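6.4 Gripper does not release (fault code 17)

Fault 17 means the fingers received an open command and did not reach the open position within 3 seconds. On the Sunar hand-held gripper the usual cause is a strand or thread caught at the finger root.

CAUTION: Do not pull on the object while the drive is powered. The fingers can snap open without warning.

1. Press the stop button and wait for the status light to go out.
2. Disconnect the battery lead.
3. Hold the tool with the opening facing up.
4. Turn the manual release screw counterclockwise until the fingers move freely.
5. Lift the object out by hand. Do not use metal tweezers.
6. Check the finger roots for fragments and wipe both pads with a dry cloth.
7. Reconnect the battery and run the open/close test 3 times.

Note: If fault 17 returns during the test, replace the finger pads (part kit Fekora 2000) and repeat from step 1.

Fault 17 should be logged with the type of object being handled, even when it clears on the first attempt. Long, narrow items with a broken surface need the most care at step 6. For the sparkly silver beaded piece standing up out of the dark cavity in the gripper body, enter "beaded, narrow" in the object field and inspect the cavity with a flashlight once the piece is out.

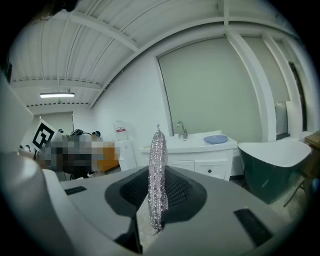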